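2024-08-06
Parviz Shirazi

Section 4: Setting up the draining side

Right, so you've got the rack together (if you haven't, go back to section 3 and do the handles first, I'll wait). The next bit is getting your washing-up sorted so it all fits without a wobbly tower at one end. I've been doing it this way since May and I'm very fond of it!

1. Stand the rack at the left-hand end of the worktop, with a handle at each short end. Leave yourself enough room to get a hand round both of them.

2. Put the big serving dish in first, upside down. Mine has a foot ring underneath and water does like to sit in it, so give it a quick wipe with a tea towel once it's in.

3. Plates go in next, lower down and towards the front.

4. Bowls at the other end, turned over. I put my yellowy-orange ones at the back and the brown one in front.

Note: the Trelgate rack is 550 mm long, handles not included. If yours is the shorter Skerkanier one, do the plates and bowls in two goes.

5. Set the plastic bin down next to the rack. Glasses live in here, well away from the heavy stuff. Put them in one at a time, starting at the back.

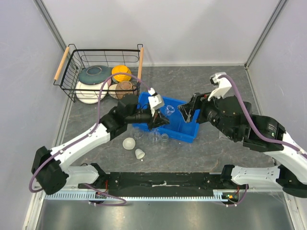

Fig. 7. Rack on the left, blue bin in the middle, one glass in and three still to go.

6. Carry on with the rest of the glasses. Don't be tempted to stack them, they stick together and then you're stood there running the hot tap over them for ages.

7. Small white bowls and cups come last. They'll tuck into whatever gaps you've got left in the rack, open side down.

CAUTION: clear glass is very hard to spot on a dark worktop. Keep the glasses close to the bin until they go in, and have a good feel about before you slide anything heavy across.

CAUTION: check cups for chips before you put them away, and pick up any bits with damp kitchen roll, never your fingers.

8. Leave everything for 30 minutes, then dry off whatever's still damp and empty the bin before the rack.

If you're using the Rirura drip tray as well, skip to section 5, as it goes underneath and you'll want the rack empty for that (sorry!).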